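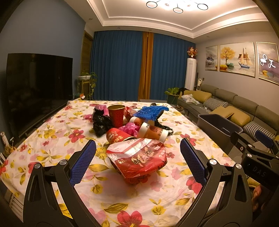

Living room, first stop. Snack bag up front, red can behind it, TV on the wall.

Open house at Stullano, Saavedra, March 2025

Quick notes, typed on the bus home, will fix later (probably won't).

Stullano does home organizing classes. Open house runs all afternoon, 6 dollars at the door, groups of up to 8. Paid, got a paper wristband, shoes off. They use an apartment that looks like an apartment. Gray sofa, mustard cushions, blue curtains, plants. Good start. The last one of these I went to was in a conference room with empty shelves and I learned nothing.

First exercise is called the heap. Flowered cloth, junk on top, all the stuff that piles up after people have been over. Snack bag, cans and cups, scrubbing pad, small white containers, plastic bags in every color. So many bags. You get a few minutes to say what goes where before anyone touches anything. Our group argued straight off about the tall red cup with the gold rim. Keep? Party drawer? I said keep, it's a nice cup.

Their order of work, as I got it down:
Wrappers first.
Then bags, flat or folded, never a ball.
Then anything that stands up by itself.
Odd things last.

Wrappers first was new to me. I always start with the big things and then get stuck moving crumpled bits from one side to the other. Going to try it on the kitchen counter.
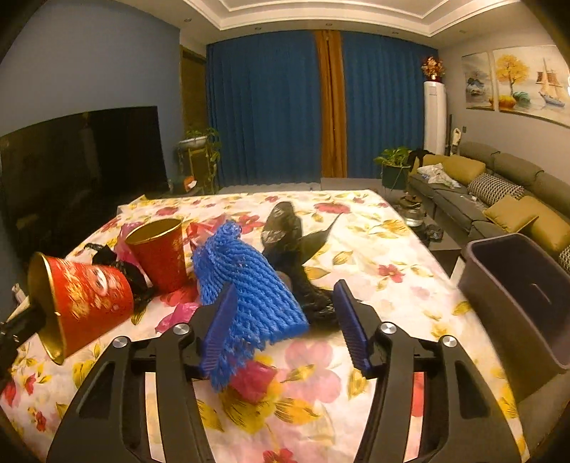

Red-and-gold cups, blue foam fruit net, and bags, bags, bags.

The fruit net was the odd thing. Blue foam mesh, with frayed strands. Half the group said trash. I keep mine for wrapping glasses when I pack, and got some looks for that. The handout says reuse once then let it go. Fair enough I guess.

Cups: the red and gold ones should be stored upright, rim up, acording to the handout. I stack mine. Didn't bring it up.

Black bags, keep for the trash can if there's no hole. Pink ones, same. Fold in thirds, then a triangle. My triangles were terrible. A lady next to me did hers in about two seconds.

Four stops in all. The bathroom one was short and crowded, skip it if you're in a hurry. The closet one was run by Plendo, who sell hangers, so mostly hangers. Last stop was tea and a table of Hevura storage boxes, lids sold seperately, which annoyed me. Didn't buy.

Handout is good, one page both sides. They said they printed 2,000 so there should be plenty left.

Getting there: the bus stops across the street, parking looked bad. Entrance is on the side, small sign, I walked past it.

Next open house is in June. Would go again for the heap. Bring socks, the floor's cold.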